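Handout 2: Notes from the Drundby visit
Introduction to Automation, second term
Written up 18 June 2024

These notes are for everyone, including those who missed the coach. I have tidied up what I scribbled on the day and added a few things we ran out of time for. Please read them before the next session, and bring your own notes as well, since I was at the front and will have missed whatever was going on at the back!

Where we went

The Drundby sorting hall opens its doors twice a year, once in summer and once in December. Most of the building is given over to the big belts, which are loud and wonderful, but our group spent the longest time in the side hall, where Nicanor Herrera and his team run the floor-picking project they call Tedosum. The job sounds simple. Household plastics get dropped on the floor, and an arm has to pick them up one at a time and put each in the right bin. I could have stayed all afternoon.

What the arm has to do

The gripper has two fingers joined by a linkage, so they open and close together. A small camera rides at the wrist and looks down past the fingers. Herrera made a point of this early on: the camera sees what the fingers are about to touch, and it sees the fingers too, so the program always knows where they are compared with the object. The price is that the hardware covers part of the view. When the hand gets low over a bottle, some of the bottle is hidden behind it, and the program has to remember or guess the rest.

Somebody asked why the arm didn't just grab straight away. Good question. A bottle has a long way and a short way, and the fingers need to close across the short way. So there is a pause while the wrist turns, then the hand comes down with a finger on each side, and then it closes. Watch for that order in the worksheet: find, turn, lower, close, lift.

Why clear plastic is hard

This was my favourite part. A printed bottle on a white floor is easy to find, as it has strong colour and a firm outline. Clear plastic borrows its colour from whatever is under it, and a shiny floor throws light back through it. You get a few thin lines where the edge curves and not much else. Thin white bags are awkward in another way. They have no fixed shape, and on a pale floor they are pale on pale. A white spoon on a white bag is about as mean a test as you could set.

Shadows came up too. The arm throws its own shadow, and the shadow moves when the arm does. An early version of the program, we were told, kept trying to pick up its own shadow. (Much laughter, but think about how you would fix it. We'll come back to this.)

How they train and test it

The team keeps a set of 300 items, and every one has been handled by a person steering the arm before the program tries it alone. Ms Wysocka, who looks after the records, let us leaf through the log. Each try gets one line: item, start position, result, remark. The remarks are lovely to read. "Slid." "Took bag as well." "Fine."

Taking the bag as well happened 19 times in the log we saw. For sorting, that counts as a miss, even though the right item did leave the floor. Decide for yourself whether you agree.

For next time

Read the Beretti chapter on grippers, up to the part on suction. Then write half a page on one of these: how you would get an arm to notice its own shadow, or what order you would clear a cluttered floor in and why. Sketches are very welcome. If you took photographs on the day, put them in the shared folder with your initials.
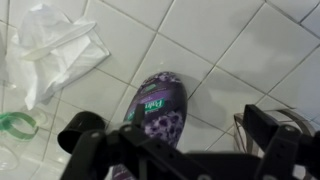
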